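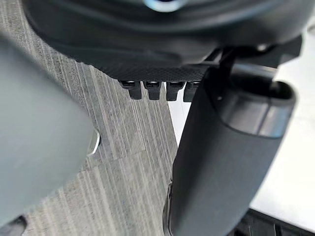 Unit 4: Checks on the gripper before a run

Handout for the spring group. Read it before the practical and bring it with you. Mei Mbeki marks the check sheets in May, and a sheet without a cell number on it goes back unmarked.

4.1 What the rule covers

The house rule applies to any arm that picks up parts within reach of a person. It is shorter than the standards on the reading list and does not replace them. Where the two differ, follow the stricter one and write down which you used.

4.2 Fingers

Look at each finger from the base to the tip. On the round grey type, check the collar near the top of the finger and the bracket above it. Nothing should turn or rock by hand. Do this with the arm stopped and the stop button locked in. A paused program does not count as stopped.

Fasteners on the side of a finger are easy to miss from the front. Walk round, or use the wrist camera, but do not put your head between the arm and the table.

4.3 Loose and hanging parts

Anything that hangs near the fingers goes on the sheet, even if it is meant to be there. Tabs, straps, cable ties and labels can all catch. Write what it is, how many there are and which finger it is nearest. If a hanging part can reach the gap between the fingers when they close, the cell stays off until the teacher has seen it.

4.4 Wrist camera

The camera sits close to the fingers, so the nearer one may be blurred. A blurred finger has not been checked. Move the arm at slow speed, stop it, lock it and look again - or check that finger by eye.

4.5 Speed and counts

Slow speed for all checks in this unit is 200 mm per second. The Tandov cells log every open and close of the gripper. Service is due at 3000 cycles. Cell 2 stood at 2643 when this handout was printed and cell 5 at 873, so expect cell 2 to be out of use for part of the term. Copy the count from the panel, not from the last sheet.

4.6 Filling in the sheet

Use pen. Cross out mistakes with one line and put your initials beside them. "OK" on its own is not accepted for 4.2 or 4.3; say what you looked at. Spare sheets are in the Zedeck folder by the door.

For next time: read section 5 and fill in the practice sheet for cell 5.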